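About us | Our company

1/23/26
By Aurel Dumitrescu

Irkmont is a bookbinding and paper repair workshop in Celtville. We rebind family Bibles, cookery books, parish registers and theses, and we make new cases for books whose covers are past saving. There are five of us, and most of the work is done by hand.

The business started as a repair counter at the back of a stationer's. We moved to our present building when the stationer closed, and we now handle 2,000 items a year. Libraries send us a little over half of them. The rest come from people who bring in one book at a time.

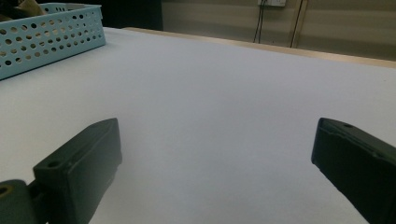 Repairs begin with a written estimate, and no work is done until the customer has agreed to it. Torn pages are mended with thin Japanese tissue and wheat starch paste. Sewing is kept where it is sound and replaced where it has failed. We like a pale, smooth tabletop with a light wooden edging for sorting pages, as small fragments show up well against a plain surface. Leather work takes longer, and the usual wait is 13 weeks.

We also run a beginners' course each May, covering folding, sewing and a simple cloth case. The fee is £50 and includes materials.

Books can be left at the front desk on any weekday. We do not buy or value books.

Filed under: Who we are, Bookbinding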